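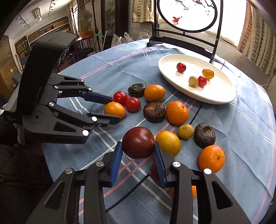 Section 17 covers the change from hand sorting to gripper sorting at a Plotton station, and what changes for the people assigned to it. Operators no longer pick up produce with their fingers during a recorded run. Each piece is taken between the two blue pads of a Robles gripper, one pad on either side, as with the dark red plum, and placed on the plate. The recorded runs are used to set up the automatic line. Hand sorting stays in place until the line has been signed off for that product.

Setting up the station

1. Lay the cloth and pull out any large folds in the working area. Small creases are acceptable.

2. Set the plate within easy reach of both grippers. Do not fix it down.

3. Spread mixed produce on the cloth. Large and small pieces should be left together.

4. Open and close each gripper fully. The jaws must move freely and the pads must meet squarely.

5. Check the pads for juice, grit and skin. Wipe with a damp cloth and let them dry.

6. Start the run from the Torley panel and wait for the tone before touching any produce.

Caution: Keep fingers clear of the linkages while the jaws are moving. The pivot points can pinch.

Caution: Do not grip any single item weighing over 300 g. Heavier produce must be moved by hand between runs.

Note: Soft fruit marks easily. Close the jaws until the piece is held, then stop. If the skin splits, put the piece in the reject tray and carry on with the run.
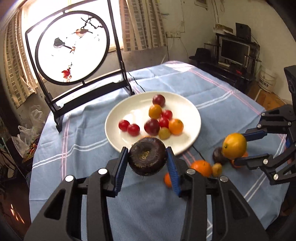 Operators on the Trindton floor have asked whether a slow run counts against their pick rate, and have said that gripper work is harder on the wrists than sorting by hand. Pick rate is not recorded at a gripper station. The shift lead must mark the station as "Training" on the roster so that the hours are left out of the rate report.

Staffing and rest

7. Limit each run to 50 minutes. Move the operator to another task before the next run.

8. Do not assign the same operator to more than 3 runs in a shift.

9. Record wrist, thumb or shoulder soreness in the station log, even if the run was finished.

Note: Once the automatic line is in use, sorters move to checking and clearing rejects. This work has a different pay code. Change the code before the operator's first shift in the new role, as the panel will not backdate it.

For pad replacement, see Maintenance.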